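Chapter 7
The Bread Box and Other Small Rooms

Bread begins going stale the minute it leaves the oven, and people have been building it little houses ever since. Some of these houses work. Some mostly keep the counter looking tidy while the loaf inside turns into something you could resole a boot with.

This chapter is about storage at its smallest: one item, one container, one door. You may feel that a book on household management could skip a roll in a box. Fanni Bakos, who taught the course this book grew out of, felt that way too, until she asked 12 students to put away the same roll and got a long argument about whether the wrapper counts.

It does count. A wrapped roll already has a container. Put it in a box and it has 2, and each has its own job. The plastic slows the loss of moisture. The box keeps off light, dust, elbows, and the person who sets a cast-iron pan on whatever is nearest. Trouble starts when we expect one to do the work of the other. 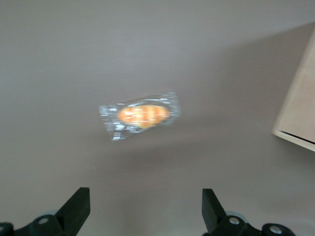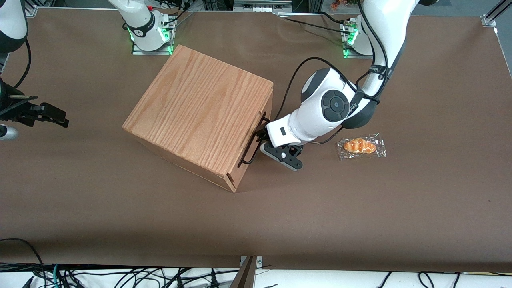
A roll in clear plastic. The second picture shows the whole of a wooden box with a wire handle on one side.

7.1 What Stale Means

Most of us say "dried out" when we mean "stale," and we're about half right. Crumb gets firm even in a sealed bag, where very little water can leave. The starch is settling back into a stiffer arrangement, as starch likes to do when left alone. A few minutes in a warm oven will loosen it again for a while. Eat it soon. The effect wears off by the time you've found the butter.

Crust has the opposite complaint. It wants to stay dry, and in plastic it can't, so it pulls moisture from the crumb and turns leathery. A soft roll with a glossy top can live with this. A crusty country loaf can't, and should go into the box in paper or in nothing at all.

The refrigerator, which everyone's aunt recommends, speeds up the firming. Freezing is fine. Use the freezer for anything you won't eat in the next day or so, and stop apologizing to the bread.

7.2 Before You Go On

Find the place where bread lives in your own kitchen. Open it. Write down what's in there besides bread. In my case, the last time I tried this, the list ran to a dead flashlight, a jar lid, and the warranty for a toaster I no longer own.

Keep the list handy. We'll need it in Section 7.4, when we get to crumbs.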